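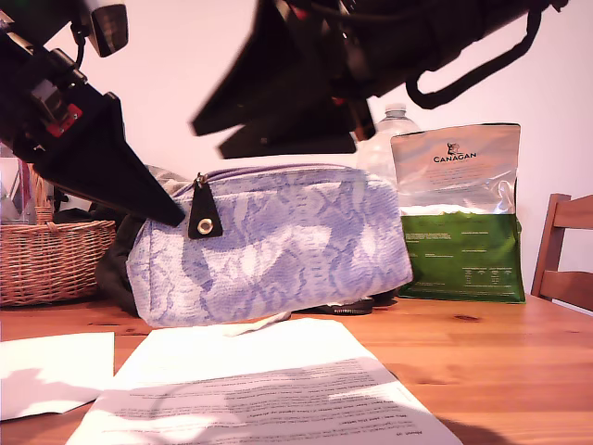

Mirkine Returns and Repacking | Staff Liaison Group

Home Rotas Health and Safety Minutes Contacts

We use cookies to remember your site and language. Accept / Manage settings

Minutes of the November meeting, held in the upstairs meeting room at 2.15 pm

Chair: Lucía Goicoechea
Present: shift leads (early and late), four bench staff, stores, maintenance, HR, Sadudell site by phone
Apologies: transport

1. Minutes of the last meeting
Agreed, with one change. Item 4 should say that the late shift asked for a second printer, which is still on order.

2. Two-arm bench
Lucía reported on the first month of the Sirelum arms. They have been working on soft goods, chiefly zipped pouches and small bags from the Carretero account, along with mixed household items. In the month 641 items went across the bench. Of these, 200 had to be finished by hand, nearly all for the same two faults: the gripper missing the zip pull, or the bag folding over when the second arm took hold of it.

Maintenance said the missed pulls are worst on patterned fabric and on pulls with a long tab that can lie either way. Sirelum have been told and will send new settings. Until then, bench staff are to lay the bag flat with the tab clear of the fabric before pressing start.

The early shift lead asked that setting the bag straight be counted as work. At present the screen shows the item as done by the arms and the person standing there gets no credit for it. HR agreed the figures should not be used in anyone's review until this is sorted out.

Action: Lucía to ask Sirelum for a separate count of items set up or finished by hand.

3. Speed
Sadudell asked whether we could reach their target of 700 items a month. Lucía said she would not commit to it before the new settings are in. The late shift said the arms are slower than a trained person on bags but do not slow down after the break, and that what wears people out now is watching and waiting.
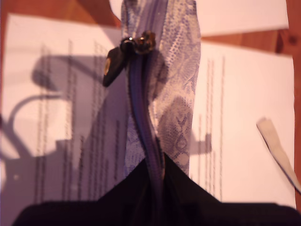 There was a long discussion about this. Two of the bench staff said they would sooner do zips by hand all morning than stand next to a machine doing one. Another said her wrists had been much better since she moved over and she would like to stay. It was agreed that time at the arms will be no more than two hours at a stretch and that people can ask to come off it without giving a reason to the shift lead.

Action: shift leads to redraw the rota with two-hour turns.

4. Jobs and training
HR repeated that no posts will be lost on the returns benches before the end of the contract with Carretero. Staff asked what happens after that. HR could not say. The bench staff wanted it noted that they were not happy with that answer and would like it back on the agenda next time.

Six people have done the basic training. The stop and restart part was felt to be too short, especially what to do if an arm halts while still holding something. Maintenance will run this again on both shifts, at the bench and with the arms powered. Anyone not yet trained is not to clear a halted arm and should call maintenance on the usual extension.

5. Safety
One near miss. A sleeve was brushed by the cable of the right-hand arm while someone was reaching for paperwork. No injury. Nobody is to reach across the bench while the green light is on, and item sheets should be picked up at the end of the job.

The late shift also reported glare on the bench in the afternoon. Stores have a spare blind and will fit it.

Action: stores to fit blind. Maintenance to look at tying the cable higher.

6. Any other business
The microwave in the rest room has been replaced. Lockers on the left-hand wall are being renumbered, so please take out anything you need beforehand.

Sadudell would like two of our bench staff to visit when their own arms go in. Names to Lucía. Travel will be paid and the hours count as worked.

Meeting closed at 3.40 pm. Next meeting to be put on the board once the rota is done.

Mirkine Returns and Repacking | Contact the liaison group | © Mirkine | Back to top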